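2022-10-15, sábado, banco 2

Comparativa de cámaras de muñeca, segunda ronda. Candidatas: la Lirance de siempre y la Prillance nueva, las dos sobre la pinza Trudusside con los dedos cortos. Controlador Hsueh, firmware 2216, sin tocar desde febrero porque la última vez que lo tocamos perdimos la calibración y un fin de semana.

**Montaje**

- Soporte impreso, versión 5. La 4 vibraba como una lavadora.
- Exposición fija, balance de blancos fijo. En automático, la Prillance decide que todo es azul y luego se arrepiente.
- Mismas 8 poses de aproximación para las dos.

**Lirance**

Arranca a la primera, que ya es decir. Enfoca bien de lejos, y de cerca se pone filosófica. Perdió la conexión en la pose 7, otra vez. Cambié el cable y volvió a perderla, así que le debo una disculpa al cable.

**Prillance**

Aguantó las 8 poses sin caerse. El driver se queja en cada arranque de un parámetro que no sale en el manual; lo ignoro y parece que el sentimiento es mutuo. Latencia más estable que la otra, a ojo – falta sacar los números del log.

**Superficies lisas, de cerca**

Aquí sufren las dos. El detector de esquinas vive de la textura, y con paneles claros le queda bien poco que comer: las juntas y lo que haya ensuciado alguien.

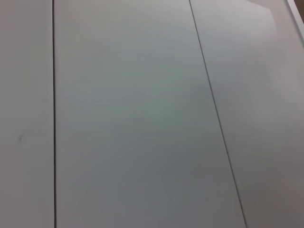 Con líneas se defiende mejor que con esquinas. Dos rectas oscuras dan para orientar la muñeca, pero no para saber a qué altura del panel estamos, y el estimador rellena ese hueco con una seguridad admirable. De momento le bajo la confianza en el eje largo y que se aguante.

**Pendiente**

- Repetir la pose 7 con la Lirance en otro puerto.
- Probar luz rasante.
- Pegar un marcador en el panel. Es hacer trampa – ya lo sé.
- No actualizar el Hsueh.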